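Skulano's old cabinet shop opens its doors again in November

If you have been meaning to do something about those tired kitchen cupboards, you may want to keep a little time free this November. Virk, the woodworking shop many of us grew up walking past, is bringing back its evening repair classes after 14 months away.

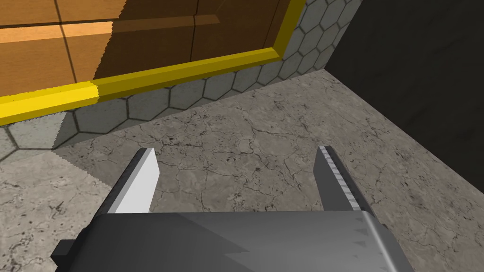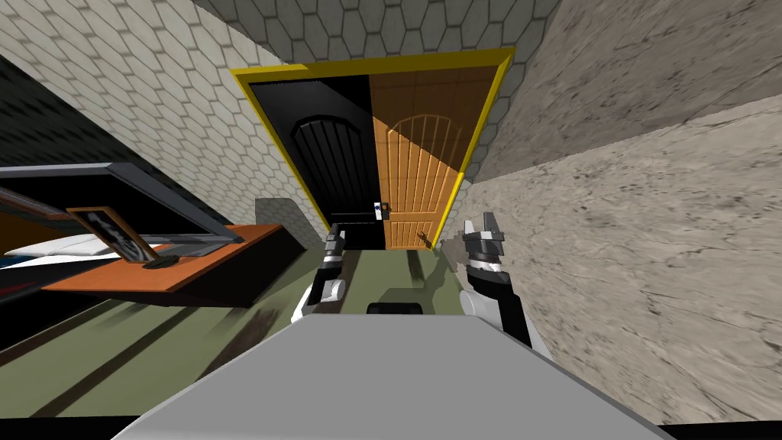

The classes start at 6 p.m. and run for 2 hours, with room for 17 people at each one. Hinges come first, then sticking doors, then the part everyone asks for – how to refinish wood without taking the whole kitchen apart. About 334 neighbors have already put their names on the list, so the shop is adding a second evening (and has promised plenty of coffee!). Sign up at the front counter, and bring a door if you can carry one.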